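4.3 How viewers talked about the guest judges

I went into this part of the study expecting the guest judges to be a side dish. My plan was to code what people said about the contestants, the runway looks and the eliminations, then sweep up whatever was left. That plan lasted until I had read the first batch of comments, and then I had to go back and rebuild the whole coding sheet. People love talking about guest judges! They talk about them before the episode airs, they talk about them while it's on, and a good many of them are still at it a week later.

The material is the same as in Section 3: 343 comment threads from the Kevo fan forum, all of them attached to a single season of a televised costume-making contest that I'm calling Powell (the forum's own nickname for it, and I've kept it because it's short). Of those, 158 threads mentioned a guest judge at least once in the opening post. I read every one of them twice, with a gap in between so that I wouldn't just be agreeing with my earlier self.

The first thing I looked at was the teaser effect. Powell puts out a short clip a few days ahead of each episode, and the clip nearly always ends on the guest judge walking in. I had assumed that a bigger name would simply mean more talk. It did, a bit, but the link was weaker than I'd have bet on. What got the forum going was a mismatch. A retired game show host judging a couture round, a country singer looking at puppet costumes, that sort of thing. Threads about a mismatched judge were longer, and they pulled in posters who hadn't written anything all season (I checked their histories, which took most of September).

The tone surprised me too. In earlier work on talent shows, mine included, a judge who seems out of place gets picked apart. On Kevo they were mostly welcomed. Posters wrote things like "she has no idea what she's looking at and I adore her," and they'd go on to defend her scores against the regular panel. I've labeled this pattern friendly outsider talk, and it's the biggest of the 6 categories in my scheme. I should say that the line between friendly and mocking is a fuzzy one, and I moved several threads back and forth across it before I was happy.

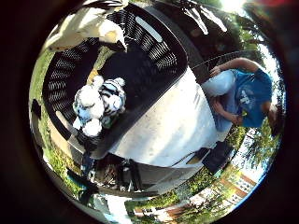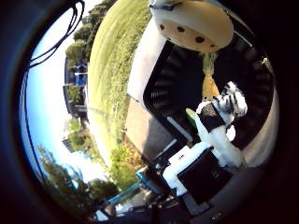

Figure 3. Black-and-white striped toy outdoors, two views.

The second thing is scoring. Powell gives its guest judge one vote out of four, and the vote is read out last, so even a fairly ordinary episode can come down to the visitor. You would think fans would complain about that, and before the season began they did. There's a long pre-season thread in which the rule is called lazy, a gimmick and much worse. Once episodes started airing, though, the complaints dried up fast. By the middle of the run people were using the rule as a kind of game, posting their guesses about the last vote and keeping little league tables of who had guessed best. I counted 123 posters who made at least one guess. Quite a few of them never commented on the costumes at all, so for this group the guess was the show.

I want to be careful with that number. Kevo lets people change their screen names, and I may well have counted somebody twice. I matched writing habits where I could (one poster never once used a capital letter, bless them, and was easy to follow through three names), but it's hand work and I won't pretend it's watertight.

Third, there's the matter of spoilers. The forum has a strict rule that nothing from the teaser can go in a thread title, and the moderators run it through Pinik, an add-on that hides flagged words until you click on them. What I hadn't expected was how much fun people had getting around it. Guest judges picked up code names within an hour of a clip going out, usually food. One actor was "the soup" for two whole weeks, and a newcomer had to ask, very politely, why everyone was so worked up about soup. I've left the code names out of the tables because they'd make them unreadable, but they did matter for the coding: my first word search missed a chunk of the talk, and I only found it by reading.

So does a famous visitor change how fans see the contestants? A little, I think. When the guest praised a contestant whom the forum had written off, about a third of the threads I read that week contained some sort of second look. It didn't last. By the following episode the old favorites were back on top in nearly all the rankings people posted, and the praised contestant had usually slid down again. I had hoped for a longer tail there, and I ran the comparison again with the shortest threads taken out, and got the same shape.

The next section takes the same questions over to Femau, where the posts are shorter, the audience is younger and the guest judges themselves sometimes turn up in the comments. That makes the coding a good deal messier, and I had to add a category for it.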